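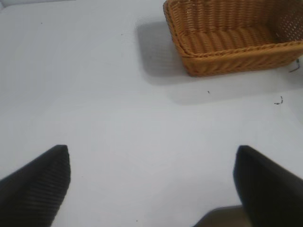
Fig. 1. Woven basket on a white tabletop.

January 2, 2019
Plestmont College, Travel Operations course notes

Handout 9: Pre-booked ground transfers

1. Terms
A transfer is a single journey between two named points, sold at a fixed price before travel. A shuttle runs to a timetable and sells seats. A private transfer sells the whole vehicle. Waiting time is the period after the agreed pick-up time during which no charge is made.

2. Pick-up time, outbound
Work backwards from the check-in deadline. Add the driving time, then a margin for traffic. For the Rendmont to Cono road the margin is 10 minutes in April and double that in the ski season.

3. Pick-up time, arrivals
Use the scheduled landing time and record the flight number on the booking. The operator moves the pick-up if the flight is late. Passengers with hold luggage take about 10 minutes longer to reach the meeting point than those without.

4. Vehicle choice
Capacity is given in seats and in cases, and the lower figure governs. Skis, pushchairs and wheelchairs are entered separately. A child seat uses one passenger place.

5. Cancellation
Terms differ by operator. Check whether the notice period runs from the pick-up time or from midnight on the day of travel.

Exercise
Draw up a booking form for a party of 9 with 2 child seats, Cono airport to Rendmont, return. State any details still missing.

Contact: Course Office, Plestmont College | © Plestmont College | Back to top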